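Robotics Elective - Handout 5: Hand-held gripper demos, small objects
Firkdale campus, Term 1 notes
Notes by Dymphna Quinlan, with bits from Geert Nijs's lab sheet

Read before the lab. Last year's handout covered the arm only, so ignore it for this week.

Where we're up to

Last session was grasp types (pinch, wrap, hook) and why parallel jaws only really give you a pinch. This week you collect your own demonstrations with the hand-held tool. You are the arm. The policy learns from what the camera sees plus how wide the jaws are open, so anything you know but the camera can't see is no use to it. Write that on your hand if you have to.

Project target is 200 clean episodes per team by the end of the collection block. Clean means usable after review, so plan on recording more.

What counts as an episode

One start, one task, one finish. Jaws open at the start, jaws open and clear of the object at the end. If you fumble and recover, keep it - recoveries are useful. If you fumble and put the tool down to scratch your nose, bin it.

Keep them short. Long pauses get learned as pauses. Veikko Harju's team had a policy that hovered over everything before it grabbed, and when they went back through the data it was them hovering, every time, while they decided where to pinch. Decide first, then start recording.

Task families for this round

A - pick up a single rigid object, place in container
B - pick up a soft or floppy object, place in container
C - sort mixed small objects
D - tidy a surface (open ended, do this one last)

Everybody does A. Choose one of B or C. D only if your A data has passed review.

Small and tangled things

Family C is where most marks get lost so a bit more here. Beads, rings, chains, charms. They're thin, they slide, they hook onto each other, and you grab one and three come with it. On a hard table the jaw tips can scrape under an object. On bedding they push the fabric down and the object sinks with it, so you're pinching cloth as well.

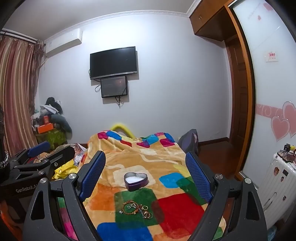 What you want is a shallow approach, tips nearly touching the fabric, close slowly, lift a little, check, then lift properly. The little lift matters. It gives the model a point where it can see if it has one item or the lot. If you have the lot, lower it, open, go again from a different side. Don't shake it loose. We tried shaking in the pilot and the arm learned to fling stuff.

Patterned backgrounds: good for the dataset, annoying for you. A small shiny ring on a busy colour block is hard to pick out even at full resolution and the images get downsized before training. Get the tool in closer than feels natural before you commit to the grasp. Do some on plain covers too so we can compare.

Containers: any open box, tin or tray, as long as the opening is wider than the jaws at the width you need to let go. Measure it. Kerttu Ojala has callipers at the front bench, please give them back.

Rooms, not just the lab

Data from one bench gives you a policy that works on that bench. We want lived-in places - bedrooms, kitchens, share house lounges. Leave the clutter where it is. Tidying up before you record defeats the purpose.

Rules for homes:
- permission from everyone who lives there, in writing, form is on the course page
- no people or faces in view
- no letters, screens with anything private on them, medication labels
- nothing valuable. If it would upset someone to lose it, don't use it for practise
- curtains and lights, note how they were set, then leave them alone for the whole batch

Holding the tool

Elbow in, wrist loose. Move from the shoulder for big travel, wrist only for the last bit. The robot's wrist has joint limits and yours mostly doesnt, so if you find yourself twisting right round to reach something, stop and walk to the other side instead. Swap operators every 16 episodes. Tired hands make shaky data, and mixing operators is good for variety anyway.

Check the pads before each batch. Lint from bedding gets on them and grip drops off. Damp cloth, dry cloth, carry on.

Calibration - do it at the start of every batch, not every day. Fully open, fully closed, hold each for a slow count of 5. If the width reading jumps about, see Geert before you record anything.

Review and marking

Swap data with another team. They watch every episode and tag it keep / fix / drop. Fix is only for trimming the ends. Don't argue with the reviewers in the shared sheet, come and see me.

Common reasons for a drop so far:
object already between the jaws at the start
camera blocked by a sleeve (roll them up)
operator's other hand comes in to help
tool set down before the jaws open
wrong task label

The last one is fixable if you catch it the same day. After that I can't tell what you meant to do and neither can you.

Short write-up due with the data, two pages max. Say which family you picked, where you recorded, what kept failing and what you changed. A plot of jaw width over time for one good and one bad episode is worth more to me than a paragraph of theory. Label the axes!!

Final demo day is in May. Lempi Karppinen is coming over from Endport to watch and will bring her own objects, so don't tune everything to yours.

Next week: cleaning up trajectories, and why your timestamps are wrong. Bring a laptop with space on it.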